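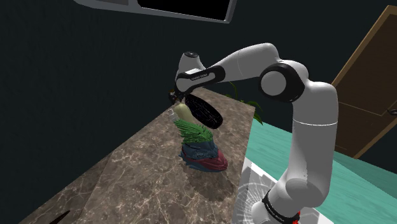

Bollovham, 3rd May

Grasp rules for sim scenes - what do you all write down?

kgomotso_s
Hello all, and sorry in advance, I do go on a bit. I'm putting together a good practice sheet for our simulated kitchen counter work at Widititz, and I'd love some opinions before it goes to Nokuthula Van der Merwe for sign-off. My draft says the arm should come down on a cluttered counter from above, and that fingers go on the body of an object and never on leaves or stems. It also asks for one wrist view and one room view to be saved with every run.
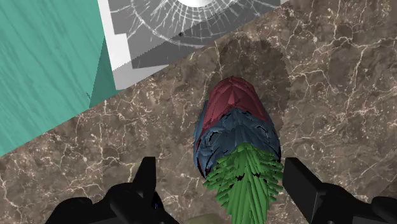
Render: Kgomotso Swanepoel / Widititz

palesa_k
Lovely to see somebody writing this up! I'd keep the two views, but I can't agree on leaves. With a finger on either side of the greens like that, you have a perfectly fair approach, and a blanket "never" would throw out runs I'd be glad to keep.

kagiso.m
Gently disagreeing with Palesa. Thin leaves are where our contact model at Irkex goes strange - we had 4 bad runs out of 10 in December, all of them on foliage. I'd keep "never" for sim.

palesa_k
That sounds like a mesh problem to me, Kagiso, and I wouldn't put it in a rule for operators. How about "avoid, and note it in the log if you do"?

kgomotso_s
Oh, I like that wording, thank you both. Kagiso, could you live with it?

kagiso.m
With the log note, yes. Grumbling a little :)

lerato_vdm
Please add something on shadows too. A dark patch on brown marble is easy to misread from the wrist, so I ask people to check the room view before closing the fingers.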